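# ¿Alguien ha conseguido que Nera le devuelva el recargo por «peso volumétrico corregido»?

**cera_y_mecha** · 21 de noviembre de 2019

Vendo velas y jabones por internet desde casa, poca cosa, y envío con Nera porque tienen un punto de entrega al lado del mercado. Hasta marzo pagaba lo que ponía en la tarifa y punto. Desde entonces me llegan cargos aparte, a mes vencido, con el concepto «peso volumétrico corregido». Llevo acumulados 147 euros. En el mismo periodo he hecho 487 envíos, así que ya sé que por paquete es una miseria, pero con el margen que dejan los jabones tampoco estoy para regalarlo.

Lo que me mosquea es que las cajas son siempre las mismas. Las mido, pongo las medidas en el formulario, y unos paquetes pasan sin problema y otros idénticos me los «corrigen». Pregunté en el chat y me dijeron que las medidas las toma «un sistema homologado en el centro de clasificación» y que no hay error posible. Pedí el registro de la medición y me mandaron un enlace a las condiciones generales, que ya tenía.

Una conocida me dice que me pase a Prata, que no cobran volumétrico. Me extraña bastante. También he visto que Istside vende un programa que reclama por ti y se queda un porcentaje, y eso me huele todavía peor.

¿Se puede reclamar con alguna posibilidad o me olvido? ¿Y lo de Prata es verdad?

---

**portes_debidos**

Reclama, claro que se puede. Otra cosa es que te hagan caso. Trabajé unos años preparando pedidos para una tienda de repuestos y esto lo hemos peleado con todas las agencias, con resultados muy variables.

Para empezar, yo no me creería lo del «no hay error posible». Cualquier aparato que mide bultos sobre una cinta mide lo que le llega: si la caja va girada, si una solapa se ha levantado, si hay otro paquete pegado, la medida sale mayor. La agencia lo sabe de sobra. Tampoco me creería sin más que tus cajas sean siempre iguales, y no te lo tomes a mal. Una caja llena hasta arriba se abomba por la tapa y gana centímetros, y a las agencias les basta con eso porque redondean hacia arriba cada lado. Mide una cerrada, con su precinto y su contenido, por el punto más gordo. A nosotros nos pasaba justo eso y estuvimos meses echando la culpa al de enfrente.

Si después de medirla así sigues en lo tuyo, haz lo siguiente:

- Saca el listado de envíos corregidos y ponlo junto al de los no corregidos con la misma caja. Si las dimensiones corregidas cambian de un paquete a otro, ya tienes algo que enseñar.
- Durante unas semanas haz una foto de cada bulto cerrado con la cinta métrica puesta y la etiqueta legible. Es un rollo.
- Reclama por escrito, nunca por el chat, con los números de envío dentro del texto y pidiendo la medición concreta de cada uno.
- Mira el plazo de reclamación en tu contrato. Muchas veces es corto, y lo de marzo dalo por perdido hasta que leas lo contrario.

Nosotros recuperamos parte, nunca todo, y casi siempre en forma de abono para la factura siguiente. No hubo ni una disculpa ni un reconocimiento de nada.

De Istside no sé nada de primera mano. Lee si el porcentaje va sobre lo reclamado o sobre lo cobrado, que en la página principal eso no suele estar muy a la vista.

---

**lacaradura**

Prata es mucho mejor, yo llevo 2 meses y ningún problema, cámbiate ya. Nera son unos ladrones de toda la vida.

> **cera_y_mecha:** Gracias, pero ¿te han llegado ya las facturas? A mí los recargos de Nera me llegaron bastante después.

> **lacaradura:** No lo he mirado la verdad

---

**carton_ondulado**

Discrepo en parte de lo anterior, sobre todo del entusiasmo por Prata. Que «no cobren volumétrico» quiere decir que tienen tramos por tamaño, o sea, que te lo cobran con otro nombre. Si la caja se pasa del tramo pequeño por un dedo pagas el siguiente entero. Para cosas compactas y pesadas puede compensar. Para velas en vaso, con todo el relleno que llevan, tengo mis dudas. Coge la tarifa, busca los pedidos de un mes normal y haz la suma tú misma. Yo la hice para mi tienda y la diferencia me daba para un café, y el punto de recogida me quedaba en Tultamthorpe, en la otra punta.

Sobre reclamar, de acuerdo con lo de las fotos, aunque yo le pondría un tope de esfuerzo. Por 147 euros no me pasaría las tardes escribiendo a un buzón. Un escrito bien hecho, una hoja de reclamaciones si no contestan, y a otra cosa.

Donde sí veo dinero es en el embalaje. Pregunté a tres proveedores y los tres me juraron que su caja era «la óptima para ecommerce», que ya es casualidad. Al final compré un lote de 100 de las bajitas, de las que llevan la tapa unida por detrás y se cierran metiendo las solapas, y las probé antes de comprar más. Para los jabones me sirven. Para las velas altas no, y ahí sigo con la caja de siempre. La tapa se levanta un poco si la llenas de más, así que ojo con lo que decía portes_debidos y ponle un trozo de precinto delante aunque el vendedor te asegure que no hace falta.

El modelo bajito es de este estilo: 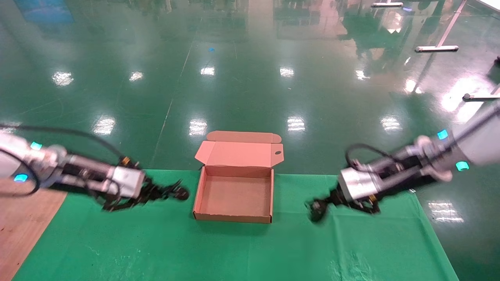
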